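Notebook, laundry corner
November 30, 2018
Entry by Algirdas Org

Wrote this up at the bench after lunch. It covers the black top loader, the mixed clothes pile and what we want changed on the sorting sheet before the next round. The Prestgate people asked for a copy, so I have tried to spell things out a bit more than usual.

Setup is the same as it was in May. Washer against the wall, clothes in a heap beside it, lid up the whole time. The clothes are the ordinary mix: shirts, jeans, a few brights, cloths. Everything goes in from the top, one piece at a time. Bundles are not allowed, even small ones, which slows things down but keeps the log readable.

Darks first. Black cloth is the worst to keep track of near this machine. Black garment, black washer top, dark drum, and the shine off the lid does not help. A piece that hangs over the rim is easy to miss. Rule for the sheet: after each dark item, look at the rim before picking up the next one. I would also like the desk lamp from the Vastura bench moved over here for the dark loads.

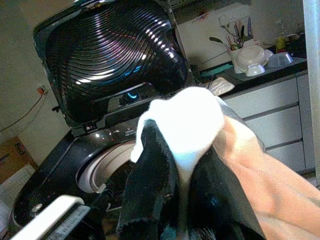 Whites and brights

The pile does not come apart nicely. Sleeves go under waistbands and a shirt brings its neighbors along. Lifting a shirt from one point makes it worse. Two points, well apart, and let it hang a moment before moving it over. If something is still caught underneath, put the shirt back down and start over with a different edge.

Sorting is where we lose the most time. The sheet has four groups (white, light, bright, dark) and the light group causes all the arguments. Peach goes in light. I have written that in pen on the sheet so we can stop discussing it. Neon yellow-green goes with the brights. Red also goes with the brights on the sheet, though at home I would wash red on its own the first few times.

Jeans stay until last. They are heavy, they pin down whatever is under them, and in a real wash they would go with the darks anyway. Seams and pockets give a decent hold. Check the pockets. I found a folded Tekbridge receipt in one this morning, and that would have been a mess all over the load.

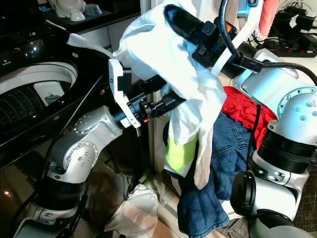

Grigaitė disagrees about leaving the jeans until last. Her view is that they should come off the pile first and go straight into a basket, so the shirts are free and there is less pulling on the thin fabric. She would also turn them inside out before they go anywhere near a drum. Fair on both counts. I said we would try her order on the next round and keep mine as the fallback, same clothes both times.

Other things to fix before then:

The floor. Anything that drops gets logged as dropped and goes back on the heap. It does not get tossed in the drum on the way past. Mop beforehand too – the whites will show it.

Machine top. Dusty. Wipe it with a damp cloth, no spray near the panel.

Lint. Empty whatever has collected before any real wash and write it on the sheet. The last column is free for this.

Large white cloths. These need their own line. They hang a long way down when held at one end, and the tail lands on the floor or over the front of the machine. Gather it first, then go over the opening, then lower it in so the tail follows. Do not stuff it. If it sits in one lump on one side, pull it out and lay it around the drum again.

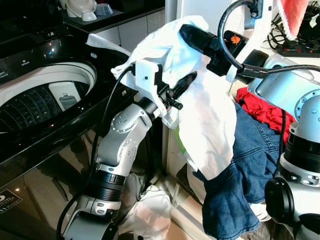 Grigaitė again, on a note stuck to the sheet: big flat pieces should not share a load with the shirts at all. They wrap around the small things and the shirts come out in a ball. She wants them washed on their own, two at a time at most, with the jeans kept well away.

Agreed, and added to the sheet. That leaves the basket question. The tall one tips when the jeans go in, so I will bring the wide one from upstairs. Clean copy of the sheet goes in the Prestgate folder once the new line is typed in.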